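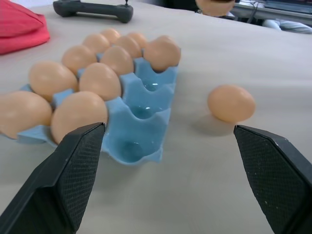

Brown eggs in a blue pulp carton.

Buying Food Closer to Home

The monthly food budget is among the few household costs that a family can review at any time. In March, our household began a review of where its groceries come from, and this post sets out what has been learned so far.

For many years, nearly all of our shopping was done at the large Wandard store outside town. The store is well run and the prices are fair. It is also a drive of 16 miles each way, and a trip of that length encourages a full cart. Much of what went into the cart was bought in case it might be needed, and a fair share of the fresh produce was later thrown out.

The alternative was the Sunday market at Lanier, a town of 3980 residents that supports a bakery, a butcher and a produce stand run by the Ofori family. Prices for vegetables are slightly higher there in early spring and lower by midsummer. Bread costs more throughout the year. Eggs are priced the same at both, although the market sells out before noon and late arrivals should plan accordingly.

My neighbor Alistair Urquhart has shopped at Lanier for most of his adult life and advised me to buy for five days only. This has proved sound guidance. Smaller purchases are easier to store, and meals are now planned from what is in the kitchen – a habit that had lapsed in our home.

Certain items remain outside the arrangement. Flour, rice, cooking oil and cleaning supplies are still purchased in bulk at Wandard every other month. Coffee is ordered by mail, as the market does not carry it.

Readers who wish to try a similar change are encouraged to keep their receipts from the first month. Ours are kept in an envelope beside the telephone, and the totals will be posted when the summer season has closed.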